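Apples, plates and a taped table
Gallery, 11 Aug 2017

Welcome to the small gallery about our table. I keep this page for the people of Flengate who like to follow what we do with the surfaces, the dishes and the fruit, and also for myself, for I forget very quickly how a thing was arranged. There are only two pictures this time. Last time I put too many and the page was slow for everybody who reads it from home.

A few words about the table before you look. We cover it with brown paper or board and then we put blue tape on it, in lines, so that we have squares. Tudur Humphreys taught me the way to do it. You start from the long side, you press the tape with the thumb and you don't pull it, or it becomes shorter again in the night and the line is not straight in the morning. I did not believe him and I pulled the first roll. He was right.

The tape must be a paper tape, the kind that painters use. We tried before a shiny one from Hofstetter and it took the surface of the board away with it when we removed it. The blue is also easier for the eyes on brown than white or yellow, at least for mine.
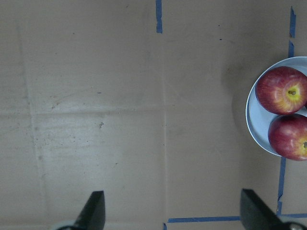 Blue tape on the brown surface, with a few dark specks and folds, and the light blue plate with red apples at the side. 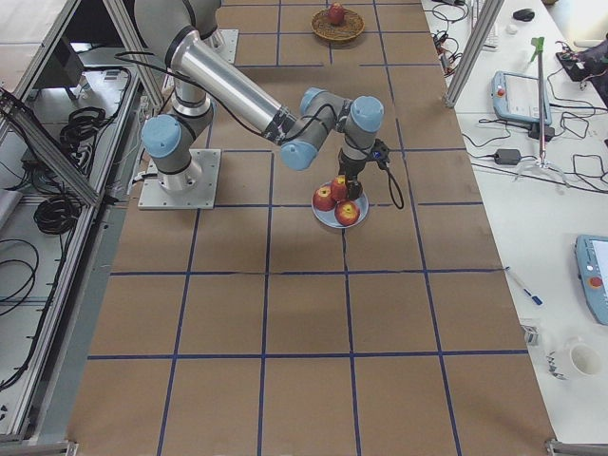 Three red apples on the pale blue plate, and one more in the wicker basket behind.

The apples are from the market, a sort with thin skin, and we bought 20 of them on Monday. They must be firm. A soft apple gets a brown place after one day of moving here and there, and then it goes to the kitchen and Svetozár Koubek makes a compote (with too much cinnamon, in my opinion, but the pot is always empty at four o'clock).

I was asked by two readers where one can find such dishes. Ours are from the Ova series, and I must say that I bought them only for the color. They are light and they don't make a terrible noise when you put them down. The Inen bowls, which I showed in the spring, are prettier but the foot is too narrow and they walk on the paper. I gave them to my sister.

About the cleaning. I go over the table with a soft dry brush, always from the middle to the outside, and never with a wet cloth. Water makes waves in the paper and the waves stay. Small dirt collects along the tape, on the side where it is not pressed well, and there I use an old toothbrush. The folds I leave as they are. Svetozár wanted to iron the paper once, with a towel over it, and it became flat for up to 58 minutes, so we don't do this anymore.

When the paper is finished we cut the good parts out and use them for wrapping. The tape goes off slowly, at a low angle - if it is an old line, a little warm air from a hair dryer helps.

The next gallery will have pears, if the market has them hard enough, and I want to try a darker cloth under the basket. If you have a wicker basket at home that you don't need, a low one with an open top, please write to me. Square ones are also welcome.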